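Projekte > Gostora > Drulska > README.md

Lesezeit: 5 Minuten

# Drulska — Datenkarte und Notizen vom Offenen Tag

Drulska ist unser Datensatz zum Falten und Ablegen von Kleidung auf dem Bett, aufgenommen mit handgeführten Greifern. Der Ordner gehört zum Projekt Gostora. Diese README beschreibt, was drin liegt, und erzählt nebenbei, wie die Vorführung in Kokside gelaufen ist, weil dort so viele Fragen kamen, dass ich die Antworten gleich hier eingebaut habe.

Stand: 2. März 2018

## Der Besuch in Kokside

Wir hatten für den Nachmittag mit einer kleinen Runde gerechnet, und dann standen 40 Leute im Flur und wollten falten! Wenche Dahlgren hatte einen Ablauf mit festen Zeiten geschrieben, der bis zur zweiten Gruppe hielt. Danach haben wir die Greifer einfach weitergereicht und zugeschaut. Es war großartig. Eine Schneiderin hat in der Pause gezeigt, wie sie Ärmel einschlägt, und zwar so, dass man sie mit zwei Backen überhaupt zu fassen bekommt (ihre Variante heißt bei uns jetzt »Einschlag B« und steht in der Tabelle der Faltarten).

Was alle zuerst überrascht hat: Man spürt den Stoff kaum noch. Mit den Fingern merkt man sofort, ob man eine Lage hat oder zwei. Mit den Backen muss man hinsehen, und zwar auf die Kante. Genau deshalb ist die Kamera am Greifer so wertvoll, sie schaut dahin, wo auch der Mensch hinschauen muss.

Adesuwa Ajayi hat die Vorführung am Bett geleitet. Sie lässt Anfänger erst ein dünnes Teil nehmen, dann ein dickes, und erklärt fast nichts dazu. Nach drei Versuchen greifen die meisten von selbst flacher an. Ich habe es auch probiert und war nach dem ersten Pullover ziemlich stolz und nach dem zweiten nicht mehr.

## Was enthalten ist

- 2,477 Durchgänge (Zählweise aus dem Exportskript übernommen, Komma als Tausendertrenner)
- davon 600 mit geprüften Phasenmarken
- eine Tabelle der Faltarten
- die Protokollblätter, abgetippt

Ein Durchgang beginnt mit dem ersten Griff an den Stoff und endet, wenn beide Greifer das Stück losgelassen haben. Abgebrochene Durchgänge bleiben drin und tragen die Marke `abbruch`. Bitte nicht wegfiltern, ohne hineinzusehen: Manche davon sind die lehrreichsten überhaupt, etwa wenn jemand mitten im Zug die Backe wechselt und der Stoff zurückrutscht.

## Aufbau am Bett

Gearbeitet wird zweihändig, ein Greifer pro Hand, jeder mit eigener Kamera. Die Unterlage wechseln wir nicht gegen eine neutrale Fläche aus. Bettwäsche in echten Wohnungen ist bunt, gemustert und selten glatt gezogen, und ein Modell, das nur graue Tische kennt, hilft in Kokside niemandem weiter.

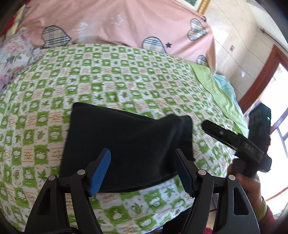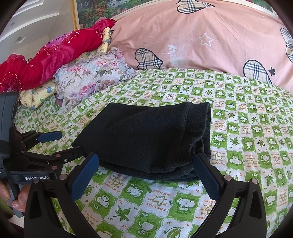 *Gefaltetes dunkles Teil auf karierter Bettwäsche, jeweils zwischen den Backen des einen Greifers; der zweite Greifer wird daneben in der Hand gehalten.*

Für die Auswertung sind dunkle Stoffe die schwierigste Gruppe. Nähte und Lagen heben sich kaum ab, und wenn das Teil einmal liegt, bleibt oft nur der Umriss, an dem sich die Segmentierung festhalten kann. Zum Glück ist der Kontrast zu einer hellen Unterlage hoch. Schwieriger wird es umgekehrt bei gemusterten Hemden auf gemustertem Laken, da haben wir beim Markieren selbst mehrfach danebengelegen.

Die Polster an den Backen sind geriffelt oder strukturiert und blau. Das Blau hat sich beim Nachbearbeiten als sehr praktisch erwiesen, man findet die Kontaktstelle auch in unruhigen Bildern schnell wieder — jedenfalls solange nichts Blaues auf dem Bett liegt.

## Phasenmarken

Wir vergeben vier Marken: `annaehern`, `fassen`, `falten`, `loesen`. Glattstreichen zählt zu `falten`. Darüber haben Wenche und ich lange diskutiert, sie wollte eine eigene Marke, und auf dem Offenen Tag haben gleich mehrere Gäste ihr recht gegeben. In der nächsten Fassung kommt also `streichen` dazu.

Wenn die beiden Greifer verschiedene Dinge tun, gilt die Marke pro Greifer. Eine gemeinsame Spalte gibt es nicht.

## Werkzeug

Zum Ansehen und Markieren nehmen wir Pan, unseren kleinen Betrachter. Pan öffnet beide Kameras nebeneinander und springt mit den Pfeiltasten von Marke zu Marke. Auf dem Offenen Tag lief er auf einem alten Laptop im Flur, und die Gäste konnten ihren eigenen Durchgang gleich danach ansehen. Das war für viele der schönste Teil. Man sieht plötzlich, wie oft man zögert!

Bekannte Macken von Pan:

- Bei sehr kurzen Durchgängen bleibt die Zeitleiste leer. Einmal neu laden hilft.
- Umlaute in Kommentaren werden beim Export ersetzt, deshalb die Schreibweise der Marken oben.

## Grenzen

Der Datensatz deckt Betten ab, keine Tische und keine Wäscheleinen. Oberteile sind deutlich häufiger als Hosen, Socken fehlen ganz. Die Beleuchtung ist, wie sie eben war, Fenster inklusive, und überstrahlte Stellen haben wir nicht korrigiert. Durchgänge vom Offenen Tag stammen überwiegend von Leuten, die zum ersten Mal einen solchen Greifer hielten, und tragen die Marke `gast`. Wer nur geübte Bewegungen braucht, nimmt sie heraus.

Mit der Erweiterung im März sollen es mehr als 4,000 Durchgänge werden. Hosen zuerst, versprochen.

## Mitmachen

Korrekturen an den Marken gern als Patch gegen die Tabelle, eine Zeile pro Änderung, mit Kürzel. Adesuwa sieht alles durch, was die Faltarten betrifft, Wenche den Rest.

---

**Kommentare (4)**

**faltkante:** Ich war in der zweiten Gruppe dabei und habe es mit dem dicken Pullover dreimal versucht. Kann ich meine Durchgänge irgendwo finden?

**Wenche Dahlgren:** Ja, schreib uns die Nummer von deinem Zettel, dann suchen wir sie heraus. Alle Gastdurchgänge liegen unter `gast`.

**m_ruhland:** Danke, dass die Abbrüche drinbleiben. Eine Frage zu den Marken: Wenn ein Greifer nur festhält, während der andere faltet, ist das dann `fassen`?

**Adesuwa Ajayi:** Genau, Festhalten ist `fassen`, bis er selbst Stoff bewegt. Ich trage das oben noch nach.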